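Print this page
E-mail this story

The Trial Month

I took the Drosley grip in November – 422 pounds to keep, or send it back and no hard feelings. Sunita Ferreira sold it me over the phone and I liked her laugh.
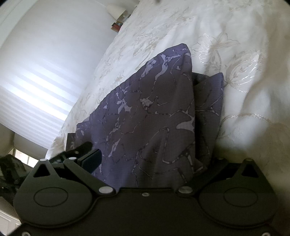

Bed Day

Mum's bed came first, with the big flowery duvet she'd never let me touch. I squeezed the handle and talked to her the whole time, daft really.
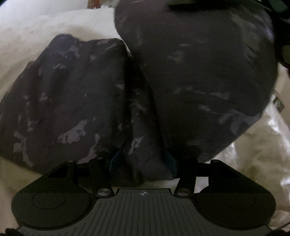 By 5 I'd rung Sunita back. "Keeping it?" she said. I said I was keeping the duvet – and could she ask me again tomorrow?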